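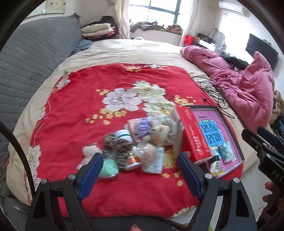 Sorting Small Things on the Bed

4 min read

The bed is the best sorting table in most homes. It is wide, it is at a good height, and you have to clear it before you can sleep, so the job gets finished the same day.

Start with a cover. A blanket you can wash is better than the sheet, especially if you are handling bottles that may drip. A bright one helps too. On a red floral blanket, a pale blue and white packet is easy to find, and so is a small white bottle with an orange label. Yellow or cream items can get lost among printed flowers, so put those on a plain part.

Tip out one drawer or one bag at a time. Keep the pile in the middle and leave room on all sides. Set a box next to it for whatever is staying.

Then work in this order:

1. Bottles and round containers. Check the lids, wipe them down and stand them in the box first. A bottle lying on its side on a soft bed will leak if the cap is loose.

2. Anything still in clear plastic. Decide whether you are going to use it. If yes, open it now and throw out the wrapping. If it is a gift, leave it sealed and put it on the gift shelf.

3. Fabric pieces. Shake out anything bunched up, such as a leopard print piece or gathered lavender fabric, and fold it flat. Loose fabric hides small packets, so look underneath.

4. Plush toys. These go in last – they fill the gaps at the top of the box and keep the rest from sliding.

Set a timer for 20 minutes per pile. If you are still going when it rings, put what is left in a bag and do it tomorrow.

Shake the blanket out over the floor before you fold it, then sweep. Small caps and twist ties tend to end up in the creases.

Shares: 400
Comments: 20

Related
How to Fold a Fitted Sheet
Drawer Dividers From Cereal Boxes
Getting Lotion Out of a Blanket
What to Keep in a Bedside Box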